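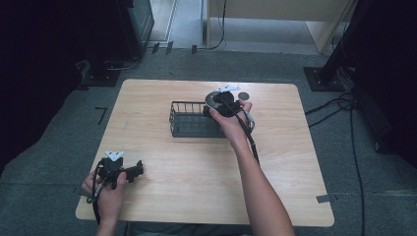

Veronika says the paste is too thick again, and that if I keep cooking it like oatmeal we'll be sanding lumps off the Daneshvar spines until winter. She's right about the lumps. I don't think it's the thickness, though, so I'm writing it all down before I change three things at once and learn nothing (see May).

July, late afternoon, sticky out. Fans on low.

Wheat starch paste, batch 7. Same bag of starch as the last two. I soaked it in cold water overnight, which I skipped on batch 6 when I was in a hurry, and cooked it in the double boiler with the burner turned way down. It went from milk to pudding all at once like it always does, right when I'd looked away to answer the phone. Stirred like crazy after that. Strained it twice once it had cooled, and the second time there was still grit in the sieve, so either the sieve is too coarse for the first pass or the stuff is catching on the bottom of the pot and coming loose later. I lean toward the pot. The old one with the heavy bottom never did this, and I'd love to know who took it home!

Thinned half with distilled water until it ran off the brush in a sheet, left the other half stiff. Tried both on the Porwood mending tissue and on the scrap linen.

Thin half on tissue: lovely. Lies flat, goes nearly clear, no tide line after drying between blotters.
Thin half on linen: soaks straight through, useless, don't bother.
Stiff half on tissue: tissue tore when I lifted it. My own fault for using the big brush.
Stiff half on linen: good grab, a bit slow, plenty of time to shift it around.

So two jars from now on, and we LABEL them. Date and batch on the lid and on the side, because lids wander.

Also the Stisgate ledgers. Count came back from upstairs and it's 3,938 leaves, when we'd quoted for 3,000 – nearly a thousand more than the letter said, and plenty of them with the gutter edge chewed to lace. I've asked for more tissue. No idea yet what that does to the schedule, and I'm not going to guess in ink. For now I'm starting with the volume that has the loose boards, mending in the folds only, and leaving the corners alone unless they're hanging by a thread.

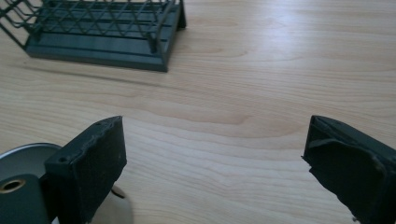
Leave the corners for me, Veronika wrote in pencil beside that last paragraph, and please don't press anything overnight in the Lundeck until the platen is shimmed. Okay, noted. I did have one section in there and pulled it before lunch. The side nearest the wheel was dead flat and the far side had a soft wave in it, so yes, the platen's off. I slid 2 strips of blotter under the low side and tried again with blank sheets, and it's better but I can still feel a difference with my thumb.

Things to sort out:
Finer sieve, or a square of the old silk stretched over the one we've got.
Heavy-bottomed pot. Ask around nicely.
Thin paste goes in the fridge tonight, stiff stays on the shelf under plastic wrap. Sniff both in the morning before using.
Cut new blotters, the edges on these are furry and they're leaving lint in the folds.
Someone has been using my bone folder to open paint cans. It has a blue end now.

Batch 8 tomorrow with the same soak and the same burner, different pot if I can find one. Nothing else gets changed.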